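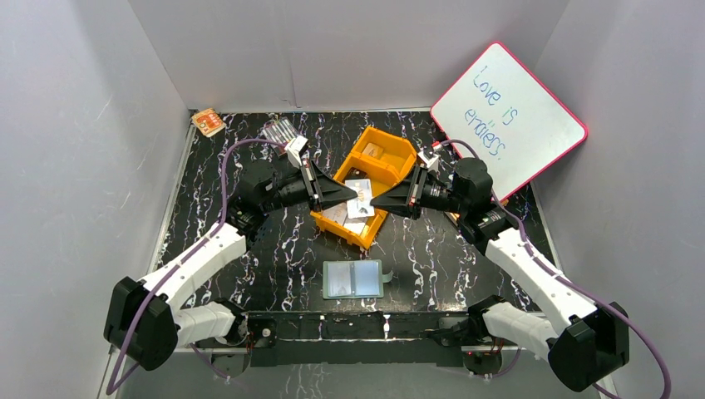

Two arms over the yellow-orange bin, black tabletop.

Retro Corner Safety Check, with my comments

I run the old-computer table at the Gallerwood swap meet, and before every meet I go through the same checklist. It started as a scrap of paper taped inside the lid of a disk box and it has grown a bit (okay, a lot). People keep asking me for a copy, so I typed up the November one with my notes left in. Steal whatever you like!

The setup this time: a breadbox-style 8-bit machine, two floppy drives, a color monitor, a cassette deck, a 16-bit machine with its own screen, and a box of joysticks in various states of health.

POWER SUPPLIES

Old brick supply replaced with a modern one: OK
Please, please do this one first. The original bricks can fail with the voltage going up, and that takes the memory chips with it. I lost a perfectly good machine that way years ago, halfway through a racing game I was winning for once. I've used a Zilavis supply ever since and it has been fine.

5-volt line measured before plugging in: OK
Measured at the plug with the meter, then again after the supply had been on for a while. Steady both times. I know it's a new supply. I still check.

Cords checked end to end for cracks and stiff spots: ONE FAILED
The cord for the second floppy drive had gone hard near the plug, and when I bent it I could see copper. Into the trash it went, and I cut the plug off first so that no one would fish it out and use it. Replacement came from the spares box.

Grounded outlets only, no adapters: OK
The outlet behind our table at Gallerwood is the good one. The one by the door is loose, and I've written that on the report form again. Maybe this time!

One power strip, plugged straight into the wall: OK
No strip into another strip. I carry a long one with a switch at the end, and the switch stays where I can reach it from my chair.

MONITORS

Case closed, all screws in: OK
The color monitor came to me with two screws missing and for months I didn't care, and then I watched a kid's fingers go exploring around the back. All screws in now. If you have a picture-tube set with the cover off, it doesn't go on a public table, period. The tube can hold a nasty charge long after it's unplugged.

Vents clear: OK, AFTER A TALK
Somebody always lays a game manual on top of the monitor. I've put a small sign there. The sign fell into the vents once, so now it's taped.

Sits flat and can't be tipped: OK
Rubber feet were gone on one corner. I glued a new one on and it no longer rocks. These things are heavy and all the weight is at the front, so push it well back from the edge.

Any smell or crackle at switch-on: SLIGHT CRACKLE
Just the usual static when it warms up, plus a little dust. I gave it ten minutes by itself with me standing next to it, and it settled down. Passed, but I'm keeping an eye on it.

FLOPPY DRIVES AND DISKS

Heads cleaned: OK
Cotton swab, rubbing alcohol, let it dry. Do it with the drive off and unplugged, and put the lid back on before you power up. The power supply is inside the case on the older drives, and the parts you don't want to touch are right there.

Drive gets hot?: YES, SO IT RESTS
The older drive runs warm enough that loading starts to fail in the afternoon. I had a spy game give up on me on the 3rd attempt at the last meet, and it loaded perfectly the next morning. Drive off during lunch from now on — it's good for the drive and good for my temper.

Disks checked for mold before they go in: TWO PULLED
If you see cloudy spots on the disk surface, don't put it in the drive. The muck comes off on the head and then scratches the next disk too. Both of mine were flight simulators out of a damp basement box from Perrin. They're bagged until I can clean them properly, outdoors, with gloves and a mask.

Disk box count matches the list: OK
My list says 172 disks and the box has 172 disks. Not strictly safety, I admit, but I do it while the monitor warms up.

Cables not plugged or unplugged with power on: OK
The serial plug looks tough, but the chip behind it isn't. I now say "off first!" out loud, like a parent.

JOYSTICKS AND CONTROL PORTS

Ports not touched bare-handed in dry weather: NEEDS WORK
November air in that hall is dry and the carpet is terrible. One zap to a joystick port can kill the chip that reads the keyboard. I've put short extension leads on both ports so players swap sticks at the far end of the lead, and I've laid an anti-static mat under the chair. I'd like a second mat for the other side.

Sticks checked for sharp breaks: ONE FAILED
The red one has a split base with an edge that could nick you. It was my favorite for sports games. I'll try some epoxy, but for now it stays home.

Sticks wiped down: OK
Before opening, at lunch and at close. They get gross.

TABLE AND FLOOR

Table rated for the load: OK
The label on mine says 193 pounds. With everything on it I'm well under, even counting the second monitor. I did it on a bathroom scale one item at a time, and yes, I felt a little silly.

Leads off the floor or covered: OK
Rubber cable cover on the walkway side, hook-and-loop ties along the table legs. Don't use duct tape on the cords; it leaves a goo that never comes off.

Drinks kept away: SORT OF
I put a separate stool out for drinks and most people use it. One cup of cocoa made it to within inches of the tape deck. Bigger sign next time.

Walkway behind the chairs: OK
I leave 50 inches between the chair backs and the next table. The Prerkonley folks had the pinball machine next to us and kept their side clear too, which I really appreciated.

Extinguisher found and in date: OK
It's on the wall by the kitchen hatch. Look for it before you need it, and get the kind that's okay for electrical fires. Ours is.

SOUND AND LIGHT

Volume at a sane level: OK
That one helicopter game has a title tune I love and my neighbors do not. Headphones are out for anybody who wants the full experience.

Flicker warning posted: OK
A few of the old loaders flash colored bars across the whole screen. I put a card next to the monitor saying so, and I turn the screen away from the walkway while a tape is loading. Loading from cassette takes forever, so that's a lot of bars.

PACKING UP

Everything off at the strip, then unplugged: OK
Off at 5 p.m., and the monitor gets a while to cool before I move it.

Monitor carried by two people: OK
Screen side toward your chest. My back has opinions about the year I did it alone.

STILL TO DO BEFORE THE NEXT MEET

Second anti-static mat.
Spare cord for the drive (I used the last one).
Epoxy on the red joystick.
Bigger drinks sign.
Ask again about the loose outlet by the door.
Clean the two moldy disks, and find out whether the flight simulators still load.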